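4.3 Shadow Settings

Shadows are calculated separately for each light in the project. Set them after the lights are placed and before the final render.

1. Open the Lights panel and select a light.
2. Set Shadow Type to Soft. New lights in Zaston use Hard.
3. Enter a value for Source Size. The default is 2. Larger values widen the gray band at the shadow's edge.
4. Set Edge Samples to 30 for final output. A value of 5 is enough for previews.
5. Click Apply, then render a test view.

Note: Source Size has no effect when Shadow Type is Hard.

Check the test view at full size. Look at the places where a shadow edge crosses a colored object, and compare the lit part of the object with the part in shade.
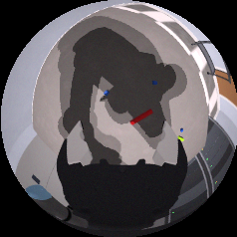
Figure 7. Soft shadow crossing a red rod.

If the shaded part of an object renders as solid black, raise Fill Level in small steps until its color is visible. If the shadow edge looks grainy, increase Edge Samples and leave Source Size unchanged.

Caution: Changing Shadow Type clears the stored shadow data for that light. Save the project first.

To copy the settings to other lights, see section 4.4.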